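Llevo 36 días sin el teléfono en el dormitorio y tengo que contarlo, ¡porque estoy durmiendo como cuando tenía quince años!

La idea me la dio Fotini, que lee más que toda mi familia junta y que en junio me prestó una novela de 59 capítulos cortísimos. «Uno antes de dormir», me dijo. Yo abría el libro, sonaba un aviso, miraba la pantalla y adiós capítulo. A finales de verano seguía por el cuarto.

Así que compré un despertador Jila, de los de campanita (feo con ganas, suena a incendio), y el móvil se quedó a pasar la noche en la cocina. La primera semana fue rara. Me despertaba y alargaba la mano hacia la mesilla buscando algo que no estaba — qué manía más tonta, mirar la hora para enfadarse por la hora. Luego se me fue pasando, y la segunda semana leí tres noches seguidas hasta que se me cerraron los ojos.

¡Y las mañanas! Ahora desayuno mirando por la ventana. Hay un mirlo en el patio que canta antes de que amanezca y yo sin enterarme en cinco años de vivir aquí. También he vuelto a escribir a mano, cuatro líneas en un cuaderno, casi siempre sobre lo que he soñado o sobre la compra.

No todo ha salido redondo. Mi hermana me llamó una noche tarde y no lo oí, y Cyril se queja de que contesto a los mensajes con un día de retraso. Tiene razón, pero tampoco era urgente lo de las entradas. Lo del domingo por la tarde, tumbado en el sofá con el pulgar en marcha, sigue igual, y eso será otro capítulo.

La novela la terminé, por cierto. El final es una maravilla y ya le he pedido a Fotini la siguiente.

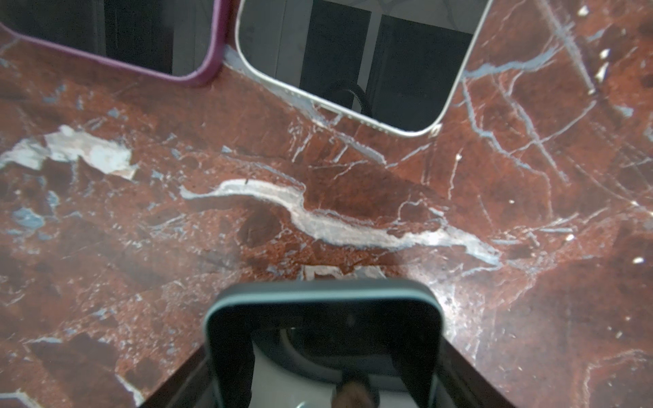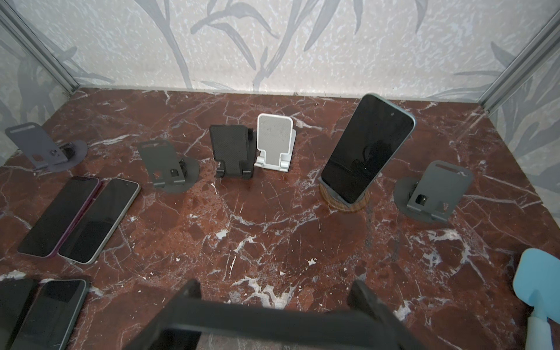
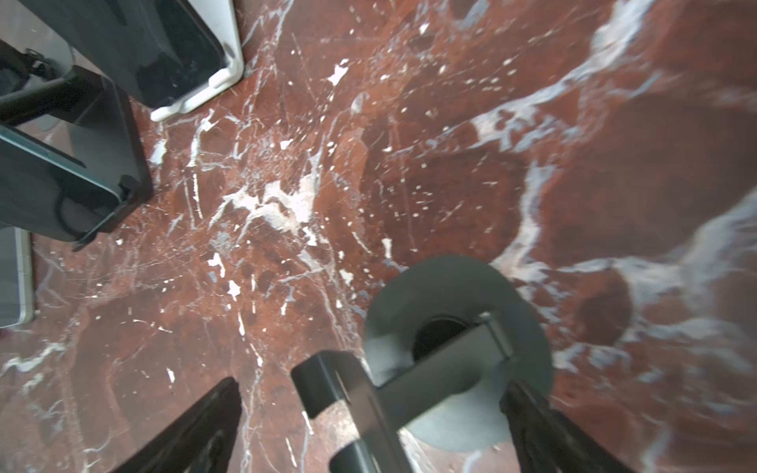
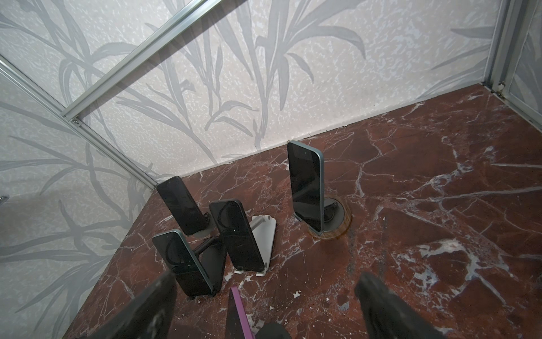
Mármol rojo con vetas claras.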